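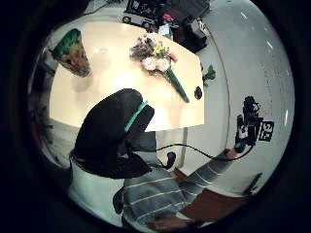

How often should you change the water in a vase of cut flowers?

Every two days, and every day once it starts to look cloudy.

Okay, that was the one thing everybody wrote in about after the last issue, so I put it first this time! There are 3,726 of you on this list now, and I swear half of you have a bunch of something going brown on the kitchen counter in December. Me too. It gets dark at dinnertime, the yard is mud, and I walk into the store for milk and walk out with carnations.

So let's talk about making them last. I used to do everything wrong. I'd get home, dump the flowers in whatever was tall enough, fill it from the tap, stick it over the radiator (it looked so nice there!) and then wonder why the whole thing was drooping by the weekend. Heat is murder on cut flowers. A cool hallway is great, a north window is great, and if you have a porch that stays at 50 degrees overnight you can put them out there at bedtime and bring them back in with your coffee. I do this with the nice ones. Zola, my dog, thinks it's a game and follows me back and forth.

The next thing is the cut. Take an inch off the bottom of every stem, on a slant, with something sharp. Kitchen scissors that have opened a lot of bacon packages will mash the stem and then it can't drink. I bought a little pair of snips at Tveit, the hardware place next to the post office, and they live in the fork drawer now because if I put them in the garage I know I'll go back to the scissors. Cut again whenever you change the water. You'll end up with a shorter and shorter bunch, and that's fine, just keep moving it down to smaller and smaller jars. Mine usually finish up in a juice glass by the bathroom sink.

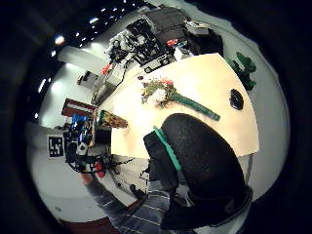

Then strip the leaves. Anything that would sit under the water comes off, all of it, even if the bunch looks a bit bald when you're done. Leaves in the water turn to slime and the slime is what makes that swampy smell. While you're at it, wash the vase with hot water and dish soap before you use it. I mean a real wash, with a bottle brush. A quick rinse leaves a film from the last bunch and you're starting out behind.

I got a long email from Catríona Conneely, who had the bucket stall at Stamgate market for years before her knees gave out, and she wanted me to pass along a few things. She says to buy in bud whenever you can, even if the open ones are prettier on the day. She squeezes roses gently just under the petals, and if they feel soft she puts them back. She leaves tulips in their paper for a couple of hours in deep water so they drink standing up straight. And she's very firm that daffodils get their own jar for the first night, because the sap they leak is hard on everything else! I'd been mixing them in with tulips every spring of my life.

What about pennies in the water, or aspirin, or a splash of soda? I've tried the lot. The pennies did zip. The aspirin I couldn't tell one way or the other. The soda seemed to help for a while and then the water went funny and the whole vase had to be dumped. The packet that comes with the flowers is better than any of them, as long as you mix it with the amount of water it says on the back. I was tossing a whole packet into a tiny vase for ages, which is too strong.

A word about fruit. Ripening bananas and apples give off a gas that makes flowers get old faster, so keep the bowl on the other side of the room. This one took me forever to believe, and I've moved the bananas to the top of the fridge.
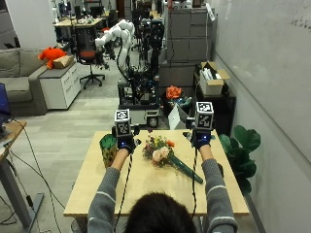 Can you bring back a rose when its head has flopped over?

Often you can, if you recut the stem and lay the whole rose in a sink of cool water for an hour.

I've had it work on 2 out of the last batch, and the rest went to the compost, so don't get your hopes up too high. It's much more likely to work if you catch it the same day.

Next issue is forcing bulbs indoors. Several of you have asked about the Wumimus bulb jars and whether a plain old jelly jar would do the same job. I have one of each on the windowsill right now, both with a hyacinth in them, and I'll let you know how they get on. If you've got bulb questions just hit reply, and please tell me how cold your house gets at night so I can give you a useful answer.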